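Cuve Plikby 200 – mise en route et première fermentation
Section 3 du guide, version atelier

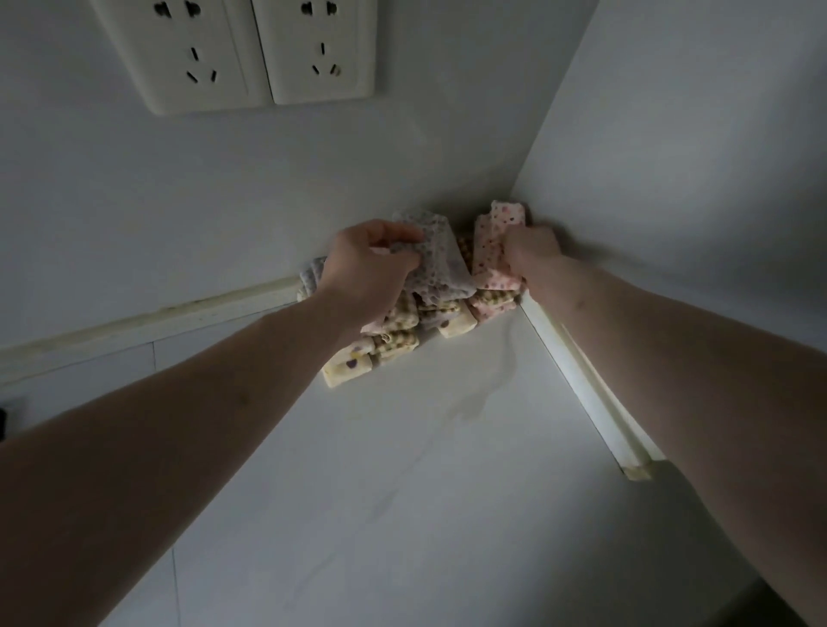 3.1 Avant de commencer

Lire toute la section une fois. Vraiment toute. Les appels qu'on reçoit en octobre concernent presque toujours le point 3.3.

Il vous faut :
– la cuve et son chapeau flottant
– le joint gonflable et sa pompe à main
– le robinet de vidange, le robinet dégustateur
– la bonde aseptique (sachet bleu)
– un densimètre, un thermomètre, une éprouvette
– solution sulfitée, eau claire, brosse souple

Capacité nominale 200 litres. Pour le modèle 600, mêmes étapes mais voir l'annexe B pour le levage. Ne pas monter le 600 seul.

3.2 Nettoyage

1. Poser la cuve de niveau, sur son trépied, pieds serrés. Vérifier avec un niveau à bulle, pas à l'œil.
2. Retirer le film de protection intérieur s'il en reste. Il se cache souvent derrière le raccord du bas.
3. Laver à l'eau tiède, brosse souple. Pas de laine d'acier, pas de javel. Jamais. L'inox se pique et la garantie saute.
4. Rincer deux fois.
5. Passer la solution sulfitée, laisser agir, vidanger par le robinet du bas pour le désinfecter en même temps.
6. Égoutter robinet ouvert, chapeau à coté.

ATTENTION – vapeurs de sulfite. Porte du chai ouverte, gants, lunettes. Asthmatiques : laisser faire quelqu'un d'autre.

3.3 Joints et robinets

1. Mettre le joint plat sur le raccord, face lisse contre la cuve.
2. Visser à la main. Puis un quart de tour à la clé. Pas plus.
3. Ne pas mettre de téflon sur les raccords livrés avec joint. Ça fuit, et après on ne retrouve plus d'où.
4. Remplir d'eau jusqu'au-dessus du robinet dégustateur. Laisser une nuit.
5. Le matin, papier absorbant sous chaque raccord. Papier sec : on continue. Papier mouillé : vidanger, démonter, reprendre au 1.

Note : les cuves sorties avant le numéro de série 347 ont l'ancien filetage. Les robinets Wulwood n'y vont pas sans adaptateur. Demander l'adaptateur à Gerrit Mathebula, service pièces, il est gratuit.

3.4 Remplissage

Vendange rouge, égrappée, foulée légèrement.

1. Fermer les deux robinets. Oui, vérifier encore.
2. Remplir aux trois quarts, pas au-delà. Le marc monte vite et fort.
3. Prendre la température et la densité au milieu de la cuve, noter sur la fiche.
4. Sulfiter selon l'état sanitaire du raisin. Doses : voir le tableau de votre œnologue, nous n'en donnons pas ici.
5. Attendre le lendemain pour levurer. Réhydrater les levures à part en suivant le sachet, puis verser en surface.
6. Couvrir d'un linge propre ou poser le chapeau SANS gonfler le joint.

DANGER – ne jamais gonfler le joint pendant la fermentation alcoolique. Le gaz doit sortir.

DANGER – CO2. Le gaz s'accumule au sol et dans les caves basses. Ventiler avant d'entrer, ne pas descendre seul, ne jamais se pencher dans la cuve. Une bougie qui s'éteint, on sort tout de suite. Une bougie qui brûle ne prouve rien, un détecteur c'est mieux.

3.5 Suivi

1. Pigeage matin et soir, doucement. Enfoncer le chapeau de marc jusqu'à ce qu'il soit mouillé partout.
2. Densité et température chaque jour, même heure, même endroit.
3. Au-dessus de 27 °C, brancher le drapeau de refroidissement Prendwood (option) ou faire circuler de l'eau froide dans la ceinture. Contrôler de nouveau une heure après.
4. Densité bloquée deux jours de suite : ne rien ajouter, appeler l'assistance avec la fiche sous les yeux.

Note : odeur d'œuf = réduction. Un remontage à l'air suffit souvent. Si ça persiste, faire goûter par votre œnologue.

3.6 Décuvage

1. Ouvrir le robinet du bas, laisser couler le vin de goutte dans un récipient propre.
2. Sortir le marc seulement après ventilation. Le gaz est encore là.
3. Presser, garder les presses à part, assembler plus tard si elles sont bonnes.
4. Nettoyer la cuve tout de suite. Le tartre sec, c'est une journée de perdu.

3.7 Garde sous chapeau flottant

1. Remettre le vin en cuve, poser le chapeau bien à plat sur le liquide.
2. Gonfler le joint jusqu'au repère vert du manomètre.
3. Bonde en place, à moitié remplie.
4. Contrôler la pression tous les mardis. Elle baisse un peu avec le froid, regonfler.

Assistance : Leena Kettunen (cuves, joints), Fikri Siregar (froid, drapeaux). Distributeur : Seppälä. Avoir le numéro de série sous la main, il est gravé sous le raccord du bas.

Suite : section 4, soutirage et filtration.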